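Hand-held gripper demos vs. teleop for kitchen tasks -- anyone getting real results?

flelen_bench
Going around in circles on this since October. Our shop has a teleop rig and 170 demos of one job, taking utensils out of a caddy and putting them back. The policy is mediocre. Now everybody tells me to dump the leader arms and walk around people's homes with a hand-held gripper. Cheaper, sure. Better? I have my doubts.

Groltotach
Teleop at least gives you motions the arm can do. With a hand-held you get a human wrist, and a human wrist does things our arm flatly refuses to do. We threw out 31 of our first batch over joint limits.

flelen_bench
Same worry here. And look at what the job involves. Chopsticks, a flat spatula, dark plastic spoons, all packed into one caddy with the handles leaning every which way.

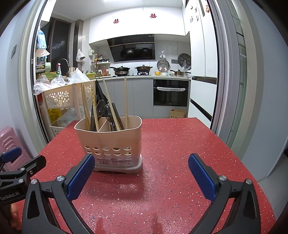 Chopsticks are the part I don't believe in. They're thin, they sit right up against other handles, and a person fixes a bad grasp without noticing. Does the policy learn the fix or just the wobble?

hao_31
The fix, if you keep those takes. You're probably deleting them as messy. Also 170 demos from one bench is one kitchen. I'd take 500 from a lot of kitchens over that any day.

Groltotach
500 of what, though? People quote counts like they mean something. Who checked them?

hao_31
I did, Primix set, every clip. Tedious. I cut 13.

flelen_bench
13 out of 500 sounds awfully clean to me. What was your rule for a bad one?

hao_31
Lost tracking or a dropped utensil.

Groltotach
So a grasp the arm can't reach still counts as good. That's my whole complaint -- replay them on the arm first, then tell me the number.

hao_31
Fair. I'll replay a batch and post what fails.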